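3.2 Soft-object task and student procedure

The second half of the course was built around one task on soft objects. Students worked in teams of 2 and shared an arm that the Vasilakis workshop had set up in February. Each team wrote its own grasp routine in Suvinik, the teaching language used in the first half, and was given 30 trials on the white tabletop. Gagnon and Pelletier supervised the sessions and kept the trial sheets.

Soft items were chosen over blocks for a practical reason. A block has faces that a routine can aim for, while a crumpled item has a different outline every time it is put down. Teams had to decide where to close the gripper before they knew which fold it would meet.

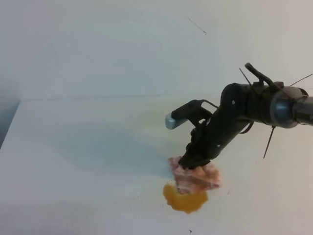

Figure 4a. Gripper lowered onto a crumpled pink item, side view.

Did the teams have to use the same approach angle?
They were free to pick their own, and most settled on a steep one after the first 7 trials.

Teams could consult two views while tuning their routines. The side view was used mainly for height – several early routines stopped too high over the table. The wrist view was used for finger placement, although it was often blurred at close range and students learned to read it with some caution. Ferri's team ignored it for a full session and then went back to it.

Figure 4b. Wrist view, with a black finger pad pressed into the folds of a ruffled orange and red item.
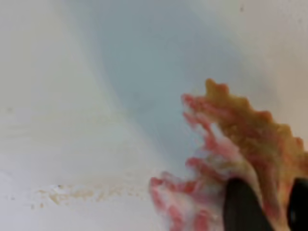
3.3 Scoring

A trial was scored out of 100, with most of the points given for a lift that held until the arm reached its rest position. Scores were entered by the team and checked by a supervisor against the trial sheet.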